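Planning the kit list at Stotodum

Stotodum collects handling data for companies that want robots to sort and put away small items. The lab manager, who has drawn up the equipment budget for the past two years, spoke to us in May about where the money goes.

"People ask about the arm first," she said. "For collection we don't need an arm. We need grippers you can hold in your hand, and we need enough of them."

The plan for the coming year has seven hand-held grippers in it. Two are kept back as spares. She said the first budget had no spares at all, and a session stopped whenever something came loose.

Padding is the line she watches most closely. "It wears at the edges and it frays. I used to put it under sundries. Now it has its own line, and I order it with the grippers."

The objects cost very little by comparison. A clear divided container and something thin to go with it will do for a good deal of the work. 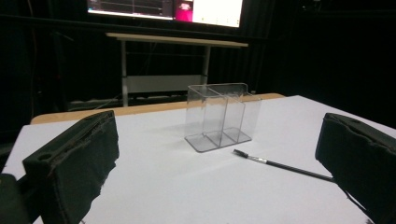
Bramance, which shares the purchasing, would put more into the objects and less into the hardware, arguing that a cheap container is soon cracked and that finding the same one again can take weeks. The lab manager partly agrees. She now buys containers in batches and has set aside some 400 pounds for them.

Tables were another matter. "We priced proper benches from Narov and then bought plain white boards. You can see a small object on them and they wipe down. I wouldn't spend more there."

Would she lease? She looked into it with Mondal. "For the computers, maybe. For grippers, no - we change the fingers too often, and they would want them back as they were."

Her advice to a new team is to buy one set, use it for a month, and write down everything that had to be replaced before ordering the rest.
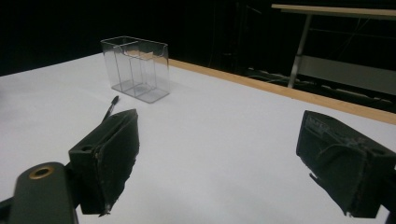
What is still undecided

Lighting has been put off until the autumn. She would also like a second screen, but the padding order goes in first.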